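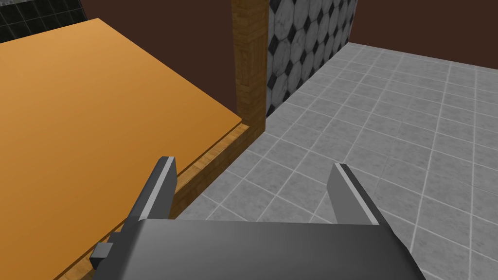 星期日 下午,仿真组工作记录(写给自己,也给周一接班的各位)

先交代一下进度吧。Sisbridge 那边的备餐间要上机械臂,这事大家都知道了,我们这周一直在仿真里练收台面这一段:臂从台面上方过来,张着夹爪,沿木边往外退,退到地砖那侧再转身。一共跑了103次,停下来要人看的有16次,大半都卡在退出来那一下。我把日志翻了一遍,毛病很像:规划器觉得木边和台面一样高,贴得太近,安全层一看距离不够就刹住。刹得没错,就是太勤快了,跑五分钟停一回,谁受得了啊!

Habibur Khan 上午过来坐了一会儿(两位 Habibur 都在群里,我说的是 Khan,管排班的那位)。他问的跟我想的完全不是一回事。我满脑子是避障余量,他问:它停了以后,谁过去按复位?我愣了一下。按现在的流程,是离得最近的那个人。可离得最近的人手上八成正端着东西呢,放下、擦手、走过去、按、再走回来,一趟下来活就断了。他说店里的人不怕机器抢活,怕的是给机器打下手,还不算工时。这句我原样记下来了,下次跟 Grerner 开会要念给他们听。

改了什么

一、木边单独建了一个碰撞体,不再跟台面合在一起。余量从原来的值放宽到50毫米,先这样,别嫌大。
二、退出动作拆成两段,先抬再平移。慢一点点,看着舒服多了,至少我看着不心慌。
三、停机以后先自己等一等,重新算一次路,还不行再叫人。Ruwan Debnath 写的,代码很短,我很喜欢。
四、提示音换掉。原来那个太像烤箱到点了,试用的时候大家老是回头看烤箱,哈哈。
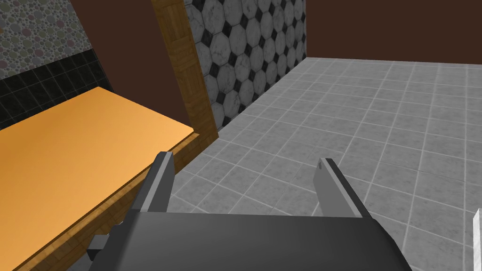 排班的事我想多写几句,趁还记得。原先的设想是夜班减一个人,白班不动,机械臂夜里收台面,早上来了直接开工。纸面上挺漂亮,可夜班剩下的那位就得一个人守着它,连个说话的都没有。今天对着仿真画面看退出那段,橙色台面上什么都没放,夹爪里也是空的,旁边一整片灰地砖,路宽得很,当然好走。真到了夜里收工的时候哪有这么干净?抹布、托盘、谁忘拿的水杯,都在。所以我们现在的成绩得打个折扣,拿去谈减人我是不赞成的。Harpreet Caron 的意见是先别动夜班人数,把省下来的时间拿去做备料和清点,跑上一季再说。我投她一票。

还有个小事,也是她提的:地砖那侧到底算谁的地盘?人平时就从柱子旁边拐过去,贴着八角花砖那面墙走,近嘛。机械臂转身也正好用这一块。我原来打算在地上贴条线,让人绕开,她说你让端着热锅的人绕路,不如让机器等一等。想想也是,机器又不累。那就改成有人进来它就停在台面这边,人走了再动。节拍会掉一些,掉多少还没测,我不想先猜个数写在这儿,免得又被谁抄进汇报里(上回就是这么来的)。

培训那边,Mizanur Kodikara 拟了个初稿,我看了,前半截太像说明书,后半截特别好,讲的是什么时候可以不理它、什么时候必须按急停。建议倒过来,先讲后半截。护目镜继续用库里那批 Uvex 的,不用另外买。另外,初稿里"操作员"这个叫法店里的人不喜欢,他们说自己是做饭的,不是开机器的。改成"当班同事"就行了,省得别扭。

没弄完的:
台面上加杂物的场景还没搭,先放托盘和抹布,别一上来就放玻璃杯。
等待再重算那一段,最长等多久没定,Ruwan 想要短的,我想要长的,周一吵。
Miah 项目那套旧夹爪参数别再往这边拷了,真的,我今天又删了一遍。
复位归谁按、算不算工时,要 Khan 写成字,贴到排班表旁边。

机器我没关,后台还在跑新余量那一组,来得早的人帮忙看一眼日志,咖啡在老地方。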